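# Skermont Accessories: range meeting, August 2018

Present: Seema Chaturvedi (chair), Madhu Kushwaha (notes), buying, warehouse, web shop

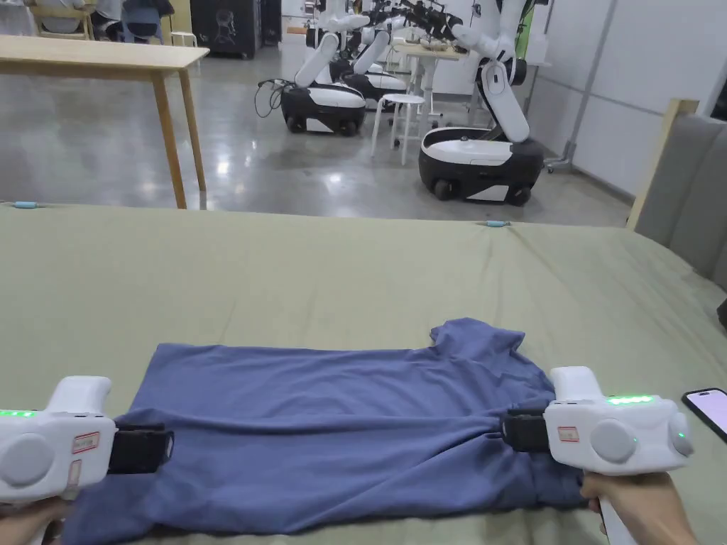 Apologies from the Tedbridge store. Notes of the last meeting were agreed with one change: the glove reorder was placed with Dubey, not Praltiler.

## 1. Handbags

Seema went through the samples from Praltiler. The small crossbody with the brass clasp was liked. The tote was not, mainly for the stiff handles. Praltiler will be asked for a softer handle and a second lining color.

Minimum order is 200 per color. Agreed to take black and tan only. Dark green to be looked at again in January.

## 2. Belts

Dubey has sent the braided belts in the wrong width. Warehouse has set aside 313 pieces and will not book them in. Madhu has written to Dubey and is waiting for a return label. Buying asked if the belts could be sold at a lower price. Seema said no, as they do not fit the buckles shown on the web shop.

**Action:** Madhu to chase Dubey and report back by email.

## 3. Costume jewelry

Web shop reported 1672 orders with at least one jewelry item since January. Hoop earrings sell best. The long pendant necklaces are slow and take up too much drawer space in Tedbridge.

- Pendants to be marked down by up to 3 dollars each
- No new pendants this season
- Hoops to be reordered in silver tone, same backing card

There was some discussion of clip-on earrings. Customers ask for them in the store but few buy. Left open.

## 4. Product text

Several bag listings still give the strap length without the buckle. Web shop will measure again and correct them. Seema asked that every listing say whether the strap can be removed.

**Action:** web shop, before the new crossbody goes live.

## 5. Other business

Gift boxes: the lids on the medium size are loose. Warehouse to try the other supplier's box.

Next meeting to be set once the Praltiler samples are back.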